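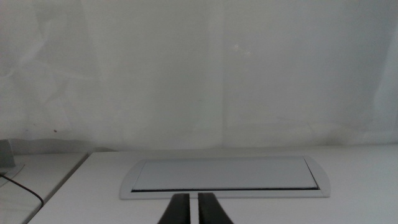
**Before I start:** water, clicker, check the lapel mic is off until Cremilda has finished the welcome. Talk is 50 minutes with questions. If we start late, drop the bit on job titles, keep the bit on rotas.

## Opening

Say who I am. I've worked in facilities at Mosbridge long enough to have been told that the vending machine would replace the canteen. I'm not an engineer. I was asked to speak because I did the rota while the Farow arm was being tried out on the hospitality side, and the rota is where you find out what a machine does to a job.

Say early that I don't hate the thing. People will assume I do. I'd like to see the evidence, and so far I've mostly seen slides (pause, I know, I'm showing slides).

## What we were promised

Read from the Milel proposal, slowly, the one paragraph only:

> "Staff will be freed from repetitive table tasks and moved to higher-value work."

Ask the room: who has been moved to higher-value work? Wait for it. Don't fill the silence.

Then go through what "table tasks" meant for us. Cups out, cups back, coasters down, wipe, next table. The Cordeiro meeting rooms turn over all day and it is dull work. I've done it. But it's also when you notice a chair is broken, or that the group in the end room has been in there since breakfast and wants feeding.
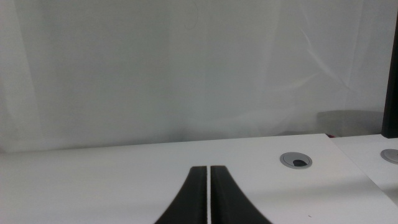
*Slide 4. Gripper fingers over the white tabletop, round cable cover to the right.*

## The job as the arm knows it

Keep this part plain. The arm is being taught one piece of the work: a cup and a coaster, on a table. Somebody steers it through the move, and does it again, and the recordings go off to be learned from.

Points to make:

- Our tables have drinks, laptops, elbows and biscuits on them. The training tables don't.
- A person had to set out that cup. A person will have to set it out next time as well. Whose rota is that on?
- When I asked Milel for the hours spent setting up, I was told they weren't being logged. Ask the room to remember that when we get to the savings figure.

Don't get drawn into how the fingers work. If someone asks, send them to Cremilda Falcão, she ran the trial from our end and has far more patience for it than I do. 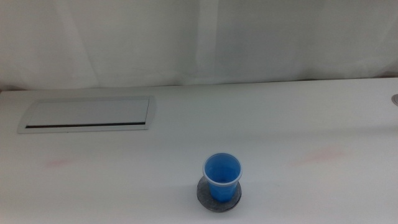
The savings figure in the proposal was worked out per cup. I want to stay on this for a bit, as it's the part I'd most like people to take back to their own managers. If you price a job by the cup, then everything which isn't a cup is free. Talking to a visitor is free. Mopping up is free. Nobody at Milel was being dishonest, they counted what they'd built the machine to do. We were the ones who signed it off without asking what had been left out.

Mention the old hospitality team: 7 people on the rota when the trial was announced. Two left before it had properly begun. They weren't pushed. They read the announcement and drew their own conclusions, and the posts were then frozen "pending the outcome". So the arm changed the staffing before it had served a single table. I'd call that the main effect of the whole project to date.

## What changed for those who stayed

- Shift handover got longer. There was a new sheet to fill in for the trial room.
- One person became the "automation contact". Same grade, same pay, more emails. (Drop if late.)
- Breaks moved to suit the recording sessions. It was put right on the Friday, after complaints, but it should never have needed complaints.
- Some people enjoyed it! Say so, and mean it. Steering the arm is a skill and a couple of the younger staff were very good at it. They asked if there'd be training or a certificate. Still waiting on an answer.
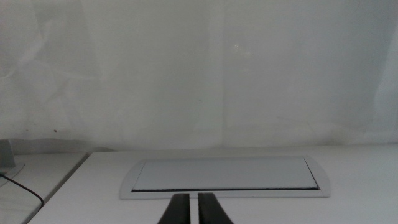 Which brings me to who teaches whom. The people steering are passing on what their own hands know. I'd want that written down somewhere before the next round: who owns the recordings, whether the staff can say no, and what they get for it. We had none of this in the Farow agreement. I've looked twice.

## What I'd ask for

Put up the last slide and read it out, some at the back won't see it.

1. Log every hour a person spends helping the machine, including set-up and clearing away.
2. No frozen posts during a trial.
3. Let the people on the rota see the proposal before it's signed.

If anyone says this would slow things down: yes, a bit. January to now hasn't exactly been quick.

## Questions

Likely ones: is it safe (ask Cremilda), is it coming to our site (I don't know), would I have one (show me the logged hours first).

Hand back the clicker. Copies of the rota sheets are in the blue folder by the door.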